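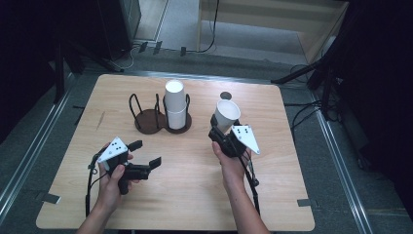 A reader of last year's edition of this handout objected that furniture finishing has no place in a course on household materials, and that students would do better to spend the session on adhesives. The objection was considered when the syllabus was revised in May. The session has been kept, with less time given to stains and more to the behavior of wood itself.

Household Materials, Unit 2
Session 19: Wood Surfaces in Daily Use
Eltdale Extension School

Wood and moisture

Wood takes in moisture from the air and gives it back. As it does so it swells and shrinks, chiefly across the grain. Movement along the grain is small enough to be ignored in most household work. A solid tabletop must therefore be fastened to its base in a way that lets it move in width. Slotted screw holes and wooden buttons both serve this purpose. A top glued rigidly on all sides may split in the first heating season.

A finish slows the exchange of moisture but does not stop it. Both faces of a board should receive the same number of coats. If only the upper face is sealed, the lower face responds faster to changes in the room and the board may cup.

Film finishes and penetrating finishes

Varnish and lacquer form a film on the surface. They resist spills well, but once the film is broken, water can creep beneath it and leave a cloudy patch. Local repair is difficult with varnish, and the edge of the repair often remains visible.

Oils and oil-wax blends enter the upper fibers. Protection is lower and the surface must be renewed from time to time. Repair is simple: the worn area is sanded lightly, wiped clean, and oiled again.

Students will compare two preparations in the workshop, Inia (a hardening oil) and Clondine (a water-based varnish). The Miranda sample boards are to be used for both.

Preparation

Sand with the grain. Begin with the coarsest paper the surface requires and do not go beyond 200 grit before oiling. Remove all dust before each coat. Slightly rounded edges and corners hold a finish better than sharp ones, where the coat tends to run thin.

Rags used with hardening oils can heat up and catch fire without any flame nearby. Spread them flat outdoors to dry, or place them under water in a closed metal can. Do not leave them in a heap on the bench.

Reading and written work

Course reader, chapter on coatings, to page 58. Submit one page on the choice of finish for a kitchen table in regular use, stating the expected maintenance. Work is due 12 June 2025 at the school office.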